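Chapter 4
Surfaces in the Room: Plaster, Paint and Worktops

In the previous chapter we studied how daylight enters a room. Now we look at what the light meets when it is already inside. A wall is never only a colour. It has also a grain, and the grain decides how the colour is seen by a person who stands near it.

Learning aims
After this chapter you should know the difference between a smooth and a textured finish, and be able to choose a worktop colour for a given wall.

4.1 Warm walls and pale worktops

Rough plaster makes many very small shadows. For this reason a tan wall with a rough finish looks darker than the same paint on a smooth board. In our exercises we use a sample card of 200 colours, which was prepared by Rongrong Xiao for the first edition of this book. Card 57 is a warm tan and card 185 is a brown with more red in it. Students often mix up these two when they look at them under a yellow lamp.

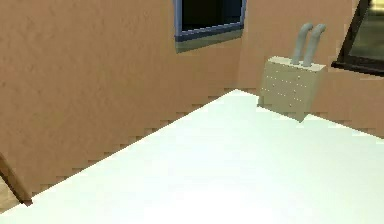
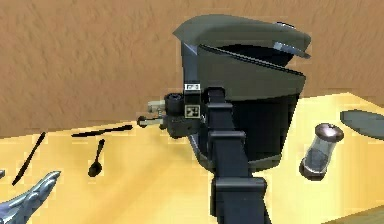

Tan and reddish tan backgrounds behind light-coloured surfaces.

The worktop is usually the brightest surface in a kitchen or workshop, and it sends a part of its light back to the lower wall. A white top changes the wall colour very little. A yellow top gives a warm tone to the first 46 centimetres of wall, as was measured by Darragh Ó Conaill in the Trelluvano house. He repeated the measurement in April with the curtains closed and obtained the same height.

Before you choose the paint, put the sample card upright on the worktop, at the back, where the two surfaces meet. Look at it in the morning and once more in the evening. Write down both results in your notebook, as you will need them for Exercise 4.3.

4.2 Lime plaster and gypsum plaster

Lime plaster hardens slowly and stays a little open to moisture. Gypsum plaster sets much faster and should not be used in rooms that are often damp.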